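Where to put a wire mesh shelf on a small white desk, and how to keep it from moving?

Jun 20, 2025, by Coscombe Neighbor Help
5 min read
Filed under: Desks and Shelves

slowpencil

Hello to all. I have a white desk with rounded corners, and on it I want to keep a black wire mesh shelf unit. The desk is nice but the top is very smooth. When I reach into the lower shelf and pull something out a little too quickly, the unit comes toward me with it. It is a small movement, maybe you would not notice it on the first day, but after one week the shelf stands crooked and I must push it back.

I measured before I write. The desk is 58 cm deep at the place where I want the shelf, and the shelf is 230 mm deep. So there is enough space in front to work, but I lose the best part of the desk. I also have a choice between the end near the wall and the end where my chair is, and I can not decide.

One side of the top has a curved cutout, so I don't want to put heavy things close to that side. On the other end there is the column leg, with the long foot bar on the floor.

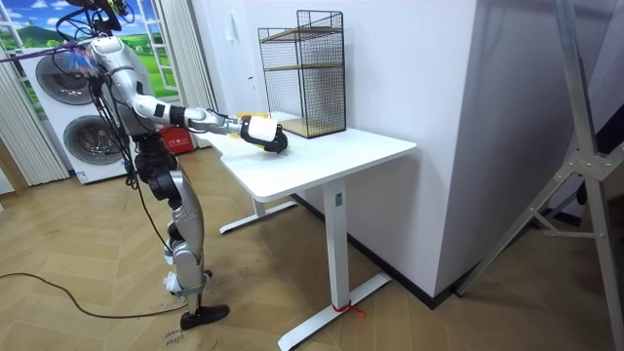 White desk near the wall, red tie around the base of the column

My questions are these. Should the shelf stand over the leg or in the middle? Can I fix it without making holes in the top? The desk belongs to my landlord in Mondmont, so no screws, please. And is it better to keep small things in the lower shelf or in the upper one? I put in small rolls of tape, paper cups, a box of labels, things of this kind.

Thank you for your patience with my English.

backroom_shelves

Put it over the leg. A desk like this bends and shakes the least where the column holds it. In the middle you will feel each movement when you write.

For the sliding, buy the clear rubber dots that are sold for cabinet doors. Clean the desk with a little alcohol, let it dry, and stick the dots to the shelf feet. Don't stick them to the desk. Mesh shelves often have a thin wire as a foot, and then a dot has almost nothing to hold on. In that case cut a piece of shelf liner, a bit smaller than the bottom of the unit, and lay it under.

I used the Flotix liner and it is fine. The cheap one from the market left a gray mark on my table, so test a corner first.

tealmug

just use double sided tape. mine is there from February and never moved

slowpencil

Thank you both. Tape makes me nervous because of the landlord, but I will look for the liner. I understand the part about the leg. One more thing that I forgot to ask is the height of the lower opening. The whole unit is 420 mm high, and from standing I need to bring the hand in quite flat. With bigger things my knuckles touch the mesh.
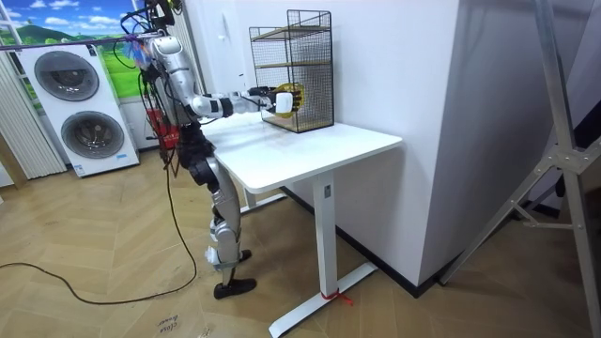 Coscombe Neighbor Help, Home and Workroom Group

wirebasket_fan

About the lower opening, I had the same trouble with a unit called Hung, which has similar black mesh. I will write what I did, and you can take what is useful.

First, turn the shelf so that the open side looks to the place where you stand, and not straight to the long edge of the desk. If you come from the short end, the arm must go across the desk, and when the opening is turned the other way you bend the wrist each time. It is tiring.

Second, put a shallow tray in the lower shelf. Then you pull the tray out, take the thing, and push the tray back. A tray without a front edge is better for small round things if you pick them up from the front, but they can roll out. Mine has a low edge, as high as my finger is thick. Things that stand, like cups, can be in the tray in one row. Don't make a second row behind, you will forget it is there.

Third, leave a little space in front of the opening. I know you want to use this space for papers. But when you hold a thing just in front of the shelf, you need to turn it before it goes in, and for this you need room for the whole hand.

About upper or lower: heavy in the lower one, light in the upper one. The box of labels is heavier than it looks, so it goes down, and it also helps against the sliding.

I don't agree with the tape. On a white top it can pull the finish, or leave glue that becomes dark from dust. If somebody already has tape there, warm it with a hair dryer and pull slowly, flat along the surface.

If you have a wood floor, check also that the foot of the desk stands level. Mine had one end on a board that was a little higher, and I blamed the shelf for one month. A thin piece of felt under the low end was enough.

slowpencil

I turned the shelf and put it over the leg, and I have ordered the liner. For now I use a folded kitchen cloth under the unit, which does not look very good but it holds. The tray I will try next, I only need to find one that is narrow enough.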